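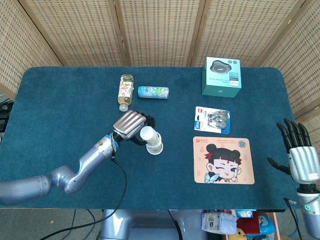
Clearing a shared table at Curisura takes a few minutes and should be completed before the next group enters the room. Begin with the drink containers, which are the items most likely to leave a mark on a carpeted tabletop. Bottles and cans may be lying on their sides, as with the yellowish tea and the light-blue can on the teal-blue table, and each should be picked up and checked for remaining liquid. Paper cups are to be stacked one inside another and carried together.

Step 1. Take all drink containers to the sink in Room 71. Empty them, replace the caps on bottles, and sort them into the bins marked for plastic, metal, and paper.

Step 2. Return boxed products to the Montoya cabinet. Check that the contents are inside before closing the lid. Boxes remain upright on the shelf with the front panel facing out.

Step 3. Brush the table surface toward one end and collect the crumbs in a dustpan. Do not use spray cleaner on fabric. Blot any spill with a dry cloth and report it to Duangjai Sitthichai at extension 1630.

Step 4. Dust woven screens with a soft brush, working from top to bottom. Lift a screen when moving it; dragging loosens the hinges.

Replacement cloths and bin liners are kept in Room 66. Requests for additional supplies should be sent to Olumide Idahosa before noon.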